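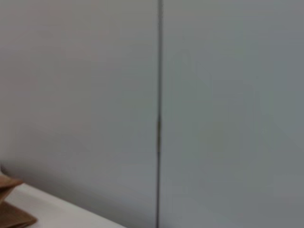
Grusdale Joint and Panel Survey: Data Card

Summary

The Grusdale survey records the condition of interior wall linings in rented homes. It holds one table of room inspections, one table of joints and a short file of free-text remarks. The data were gathered for the Ulness Housing Trust and are released for research into repair costs and indoor draughts.

Contents

rooms.csv - 132 rows, one for each room inspected
joints.csv - one row for each joint between two fitted panels, linked to its room by room_id
remarks.txt - inspectors' remarks, lightly edited for spelling
codes.csv - the meaning of each condition code

Main fields in joints.csv

room_id: matches the same field in rooms.csv
direction: V (vertical), H (horizontal) or S (sloping)
gap_mm: width of the gap at its widest point, in millimetres
filled: yes, no or part
condition: a code from 0 to 6, where 0 is sound and 6 calls for the panel to be replaced
paint_age: years since last painted, as stated by the tenant; blank where not known

Collection

Inspections were carried out between March and June by two inspectors working separately. Gaps were measured with a feeler gauge and read to the nearest half millimetre. Gaps too narrow for the thinnest blade are entered as 0.0 and should not be read as missing values. Rooms with fitted cupboards were inspected only where the wall behind could be reached without moving the tenant's belongings.

Petronella Zulu prepared the condition codes. Kazuhiro Sakamoto checked the tables against the paper forms and corrected the entries for the Prirnon estate, where two room numbers had been exchanged.

Known limits

Kitchens are over-represented. Bathrooms were left out where the walls were fully tiled. The two inspectors differed in their use of codes 2 and 3 - users who need a firm boundary are advised to merge them. Paint age rests on memory and is weak for tenancies of under a year.

No names, addresses or door numbers are included. The remarks file has been read through twice for personal details.

Changes in version 3

Direction code S added
Duplicate rows removed from joints.csv
Blank gap_mm entries for the Prirnon estate filled in from the paper forms

Use and contact

The data may be used and shared freely, provided that the survey is named as the source. Corrections should be sent to Zodwa Modise at the Trust, quoting the room_id and the version number.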